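February 2024

Back from Primcombe after four days of the Sunness residency and my knees are making the same noise as the studio door. The leaflet promised "a shared practice of listening". What we got was 7 dancers, a floor with a slope in it and a lot of sitting in circles.

I went in doubtful and I'm still doubtful, though about different things. The morning sessions were fine. We walked, stopped, leaned on each other's shoulder blades. I have done this in every town hall between here and Hisholm and it always wakes the back up. Then came the talk afterwards, when everybody had to say one word for what they had felt. I said "lunch". It was written on the big sheet with the rest.

The second afternoon was meant to be about weight and turned into an argument about music. Half the group wanted none. I wanted some, if only to cover the boiler. We compromised on the Moroz piece played very quietly, so that we had both the boiler and the music and could hear neither properly.

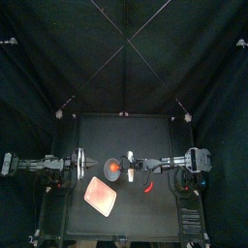
Two arms, a bowl and a tray on the black table.

One thing I will admit to. On the last day we did a duet score in pairs – one person leads with the elbow, the other follows two beats late – and for a few minutes I stopped thinking about how it looked. My partner was half my age and far better at waiting. I would like to steal that and use it in the spring piece, without the sharing circle.

The showing drew a kind audience who clapped in the wrong place. Someone asked what it meant and got a very long answer. I looked at my socks.

They want us back in March. The fee is £184, train not included, and I haven't replied. Must ring the physio. Must also find the other grey legwarmer.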